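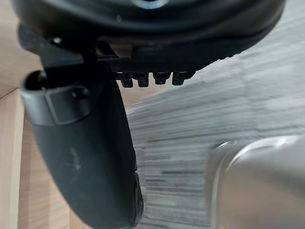

2량 연결 트레일러는 일반 트레일러와 무엇이 다른가?

견인차 한 대가 세미트레일러 두 대를 이어서 끈다는 점이 다르다. 앞 트레일러 뒤쪽에 연결 장치를 두고 뒤 트레일러를 물리는 구조로, 한 번 운행에 싣는 화물이 늘어나는 대신 회전 반경과 제동 거리, 후진 방법이 모두 달라진다.

[보도자료]

클락데일, 너른사이드 노선에 2량 연결 트레일러 정기 운행 개시
야간 간선 구간에 6개 조 투입, 운전자 교육 과정도 함께 개편

화물운송업체 클락데일(Clakdale)은 오는 3월부터 너른사이드(Nurnside) 물류기지와 플리트비(Pliltby) 내륙터미널을 잇는 간선 노선에서 2량 연결 트레일러의 정기 운행을 시작한다고 밝혔다. 투입 차량은 모두 6개 조이며, 매일 밤 10시 이후 너른사이드에서 출발한다.

클락데일은 그동안 이 구간을 일반 세미트레일러로만 운행해 왔다. 취급 품목은 포장 식품과 제지 원료, 농업용 자재가 대부분이다. 수확기에는 물량이 한꺼번에 몰려 배차가 하루 이상 밀리는 경우가 있었고, 화주들로부터 야간 수송 능력을 늘려 달라는 요청이 이어졌다.

새 노선의 운행 거리는 편도 약 480킬로미터다. 중간 지점에 교대 휴게소를 두어 양쪽에서 출발한 운전자가 이곳에서 차량을 맞바꾼 뒤 각자 출발지로 돌아간다. 운전자는 근무를 마치고 집에서 쉴 수 있으며, 외박 근무는 악천후나 도로 통제 때로 한정된다.

연결 장치와 차대는 네구시에(Negussie)가 공급한다. 두 회사는 지난해 가을부터 시험 운행을 하면서 급커브 구간의 뒤 트레일러 궤적과 빈 차 상태의 제동 특성을 점검했다. 시험 결과에 따라 뒤 트레일러의 제동 압력 설정을 조정했고, 연결부 점검 주기는 4,000킬로미터로 정했다. 점검 기록은 차량별로 보관하며 운전자가 출발 전에 확인한 뒤 서명한다.

운전자 교육도 바뀐다. 2량 연결 차량을 맡는 운전자는 기존 면허와 경력 요건 외에 사내 교육 40시간을 마쳐야 한다. 교육 내용은 연결과 분리, 적재 중량 배분, 내리막 제동, 횡풍 대응이며 마지막 단계에서는 지도 운전자가 동승한 채 실제 노선을 야간에 운행한다. 뒤 트레일러가 비어 있거나 앞 트레일러보다 가벼운 경우의 주행 요령은 별도 과목으로 편성했다.

플리트비 내륙터미널은 차량 진입에 맞춰 동쪽 출입구의 회전 공간을 넓혔다. 트레일러 분리 작업은 전용 구역에서만 하며, 이 구역에는 작업자 외의 보행자 출입이 제한된다. 시내 배송 구간에는 2량 연결 차량이 들어가지 않는다. 터미널에서 트레일러를 분리한 뒤 기존 견인차가 한 대씩 끌고 나간다.

강풍 특보가 내려지거나 노면이 결빙된 날에는 2량 연결 운행을 중단하고 일반 세미트레일러로 대체한다. 중단 여부는 매일 저녁 8시에 배차실에서 결정해 화주에게 문자로 통보한다. 대체 운행에 따른 추가 운임은 청구하지 않는다.

예약은 기존 화주의 경우 현재 사용 중인 배차 시스템에서 그대로 할 수 있으며, 출발 48시간 전까지 접수해야 한다. 신규 화주는 너른사이드 영업소에서 계약 상담을 받은 뒤 이용할 수 있다. 위험물과 냉동 화물은 이번 노선의 취급 대상에서 제외된다.

회사 소개
클락데일은 너른사이드에 본사를 둔 도로 화물운송업체로, 간선 수송과 터미널 보관, 지역 배송을 맡고 있다.

문의: 클락데일 너른사이드 영업소 홍보 담당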